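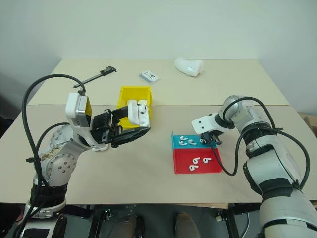 Gripper trials: questions we keep getting

What are you comparing?
Two parallel grippers, one from Fevix and one from Mirnby, each tried on the same pair of arms. The work is small-parts sorting: earbuds go into coloured trays, charging cases go into a bin. We picked it after reading too many brochures in which a gripper lifts a nice square block and everyone claps.

Why earbuds?
They are slippery, light and an awkward shape. A round head on a short stem rolls when you nudge it, and it never settles the same way twice. If a gripper can only manage one that is lying flat with the stem pointing towards it, we would like to know before paying.

Fevix says its gripper handles "any small object". Does it?
No. It handles plenty of them. In 671 attempts the Fevix dropped or missed 23 earbuds, most of them lying on their sides close to the wall of a tray. That is a decent result and we have no quarrel with it. We do have a quarrel with the word "any".

And the Mirnby?
Slower to close, kinder to glossy plastic. We haven't finished its run, so there is no figure to set beside the other one, and please don't quote us as having picked a winner. Yolanda Chambi likes it. Snædís Briem doesn't. They have both used it for the same number of hours.

Do you need two arms for this?
For the earbuds, probably not. For the cases, a second arm helps if you want the lid dealt with as well. Ranness sold us the pair on the promise of doubled output. We saw nothing like double, mainly because one arm spends a lot of its time waiting for the other to get out of the way.

Is the controller any good?
It stopped 12 times in November with an error that the manual describes as "general". Bergþóra Eyvindsson now keeps a list of what each arm was doing at the time. The supplier has asked for the list and has not yet said what it makes of it.

Does the cable get in the way?
Yes, more than we expected. Leave plenty of slack at the wrist and run through the full reach by hand before you start. A loop that looks fine at rest can pull tight at the far side of the table.

Can you tell me which one to buy?
Not from here. Ask the seller to run your parts, in your trays, for over an hour, and stay in the room.

Will you test our gripper?
Possibly, if it comes on loan with no conditions about what we publish. Write to Vibeke Grímsdóttir.

Page last changed 18 February 2018

Contact | © Ong Bench Trials | Back to top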